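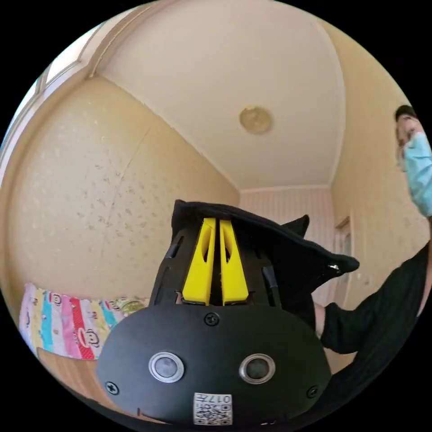 LARNPORT, May. Ceria publishes its house rules for hand-held gripper recording in private homes

Hello from Ceria! We've put out the second edition of our Home Recording Practice, and as the person who edited it (and argued about it, and rewrote the section on windows more times than I'd like to admit) I get to write the announcement too. The document is free to download from our site as of this morning. You don't need to sign up for anything, and you can copy it, translate it, or cross out the parts you think are silly.

Some of you know us already. We're a small outfit in Larnport, and we work on rules and checklists for people who teach robots to do household jobs. The teaching we deal with is the kind where a person carries the gripper by hand and does the job with it, at home, while the tool records what the fingers and the camera are up to. Picking up a shirt, moving a cup, straightening a bed. The robot learns from those recordings later on. It's a nice way to work because you get real rooms and real clutter, and it's also the reason we needed rules, because real rooms belong to somebody.

The first edition was mostly about the hardware. It told you how to charge things and how to keep the lens clean, and it said almost nothing about the people in the room. That was my doing as much as anyone's, and I've heard about it since! So the new edition starts with the household and gets to the tool afterward.

What's changed

The biggest change is consent, and I mean consent from everyone who lives in the home, given before the equipment comes out of its bag. In the old version one signature covered the address. Now each adult signs separately, and anyone can pull out halfway through a session without giving a reason. If they do, the recordings they appear in get set aside the same day, and the operator has to confirm that in writing. We went back and forth on whether "the same day" was fair to operators who finish late in the evening. We kept it. If you finish at 9 p.m. you still have time to move a folder.

Second, faces. A wide lens takes in far more of a room than people expect, and a helper standing off to one side can easily end up in the recording. The new text says that everyone who might come into view gets shown a test clip first, on a screen big enough to see properly, so that they know what they're agreeing to. Helpers may wear a mask or glasses or whatever they normally would. We don't ask anyone to dress up, and we don't ask anyone to take down their curtains or change the bedspread either. Some early readers wanted a "neutral room" rule, with plain walls and plain bedding. I was very much against it (sorry, early readers) and it isn't in there. A robot that has only ever met plain bedding is going to have a hard time in most of the bedrooms I know.

Third, labels. Every gripper carries a number and a code that can be scanned, and the session log has to match what's on the tool. Operators told us they were typing numbers from memory. Please don't! Read it off the sticker at the start of the session and again at the end. If the sticker is scuffed or peeling, replace it before you record anything else, and write down that you did.
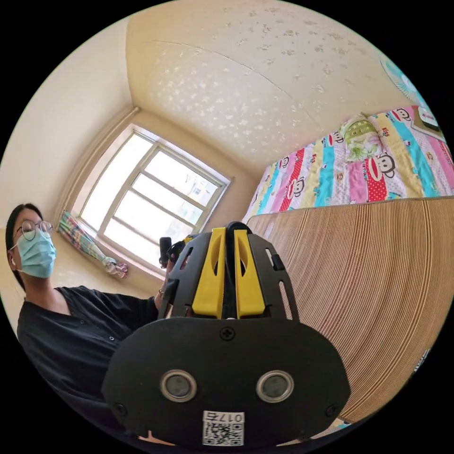

Fourth, and this one took the longest, windows and daylight. The old rule just said to avoid recording toward a bright window, and people quite rightly ignored it, because in a small bedroom you're always facing the window sooner or later. The new rule lets you record in whatever light the room has. You note the window and the time of day in the log, and you check that nothing outside can be used to identify the address. Street signs and building names are the usual trouble. If you can read one in the test clip, turn the bed side of the job around or close the curtain.

Then there's a short section on cloth, which I'm fond of. Soft things are hard. They bunch up, they cover the fingers, they hide whatever you were trying to show. The practice now says to keep recordings where the cloth hides part of the gripper, and to tag them, where before they were thrown out. It also asks you to note metal bits on fabric, such as tags, rivets or zippers, so that the people using the recordings later know to look for them.

Pinch points and other people's hands

Safety got its own page. Two people often share the work, one on the tool and one arranging things, and that puts a second pair of hands close to the fingers. Our rule is that the operator says "closing" out loud before every close when somebody else is within reach. It feels ridiculous for the first few minutes and then you stop noticing. Rings and loose sleeves get a mention as well. We don't ban them, but you go over them before you begin, and if either person is uneasy, the ring comes off or the sleeve gets rolled up.

We also ask for a clear patch of floor to stand on, and a break whenever the operator's wrist starts to complain. Holding a gripper at arm's length over a bed is more tiring than it sounds.

Who helped

The draft was read line by line by our friends at Peixoto, who run home sessions of their own and who sent back the most useful (and longest) set of comments I've ever received. Donico did the trial. They used the draft rules through 2,209 recordings and told us which ones slowed people down for no good reason. We dropped 6 rules on the strength of that. One of them was my favorite, a thing about color cards, and I'm still a little sore about it.

The trial recordings were then looked over against the new log format alongside an older batch, 3,756 recordings in all. The older ones were a mess on labels. The trial ones were much better, though the evening sessions still had gaps in the time-of-day field, so we moved that field to the top of the form, where tired people will see it.

I should say clearly that this is a house practice. It doesn't replace privacy law where you live, and following it doesn't get you a certificate or a badge. Customers keep asking us for a badge! For now the answer is no. We'd like to see how the second edition holds up in homes that don't look like the ones in Larnport before we start handing out stickers for people's websites.

How to get it and how to complain

The full practice, the one-page household sheet, and the blank session log are on the Ceria downloads page. The household sheet is the piece I'd point you to first. It's written for the people who live in the home, in everyday language, and it fits on two sides of paper. Print it, leave it on the kitchen table, and let people read it before you arrive. Spanish and Portuguese versions of the sheet are being checked now and will go up on the same page when they're ready.

If you run sessions and something in here doesn't work for you, write to the practice desk through the contact form and tell us which paragraph. Paragraph numbers save us a lot of time. We read everything, and we'll post the changes we make, with the old wording next to the new so that you can see what moved. Requests for interviews, or for the comments from Peixoto and the trial notes from Donico (both have agreed to let us share them), can go through the same form. Just put "press" in the subject line and we'll get back to you.

Ceria, Larnport
Practice desk, Home Recording Practice, edition 2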